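Task lighting

Task lighting is light aimed at one spot where work gets done - a desk, a bench, a sewing table - as opposed to general room lighting. Usually a lamp, sometimes a strip under a shelf.

History. Oil lamps with reflectors, then gas brackets on hinged arms, then electric. Early electric desk lamps were heavy, with a metal shade and a switch on the cord. Sprung arms came later and are still common in drafting rooms. The Hetgate workshop in Hirnbridge made sprung lamps for 7 years, mostly for print shops, and a few still turn up in sales.

Light levels are given in lux. Reading needs less than most people think, fine work such as engraving or watch repair a lot more, up to 1,000 or higher. Glare matters as much as level. A lamp placed on the side of the writing hand throws a shadow accross the page, so right-handers put it on the left. Base shape varies too: clamp, weighted disk, or an oval foot with a straight pole, as on the white lamp shown, which has small gray markings on top of the base. Shade type varies seperately.

Color temperature. Warm for evenings, cooler for detail work. Opinions differ. Gudrun Brekke argued for neutral light all day, Shafiq Ranasinghe for changing it after dark.

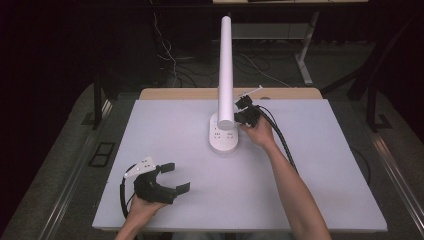
Placement is mostly a matter of height and angle. Too low and the pool of light is small, too high and it gets in the eyes. A tall upright pole, like the smooth white one standing on its oval base, takes up little desk space. Older users generally need more light for the same page - around 40 percent more in the Trirnevell survey.

See also: Ambient lighting, Lampshade, Condori lamp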